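Courses > Household Studies > Unit 4 > Handout: Kitchen Waste

Hi all, these are my notes from the session on keeping a waste diary, tidied up a bit for those of you who missed it. Bring your own diary next time, even if it's messy – mine always is!

So, the diary. You pick one household (yours is fine, so is your grandmother's) and you write down what gets thrown out, when, and why. The "why" is the part people skip. "Bread, two slices" tells me very little. "Bread, two slices, bought a second loaf by mistake" gives us something to talk about in class.

Weigh things if you can. A kitchen scale is plenty. Last year Laine Grīnberga kept hers going for 27 days and ended up with 1,350 grams of bread alone, which surprised her a lot more than it surprised me. Round to the nearest gram and don't worry about the peelings stuck to the bowl.
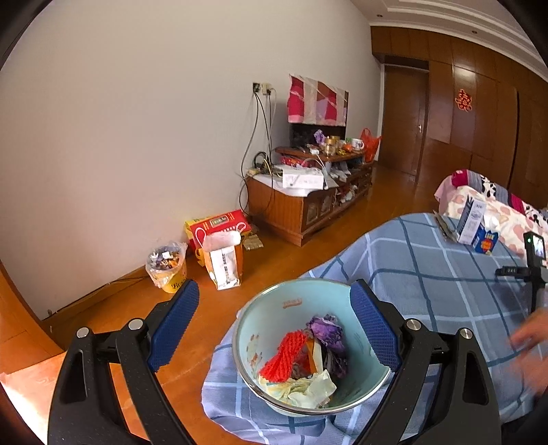
Page last changed: 2021-12-16

Keep food apart from packaging when you write it up. I know some of you have one bin for everything at home, so just use two columns and sort it on paper. Coffee grounds go under food, tea bags too (we argued over tea bags for ages, and I'm sticking with it). Liquids poured down the sink count as well, so put the sour milk in!

The reading is the Drisska chapter, up to the bit on leftovers. Griet Kramer asked if the tables at the back are needed. They aren't, but have a look at the one on portion sizes – it helps with the second exercise, where you plan a week of dinners from what's already in the cupboard.

Written part: two pages, your own words, and one change you'd make in the household you picked. Small changes are great. Hand it to me or Aníbal Cuervo by the first class in January, on paper please, with your name on both sheets.

Contact: Hilde Van Beek, room 292 | Back to top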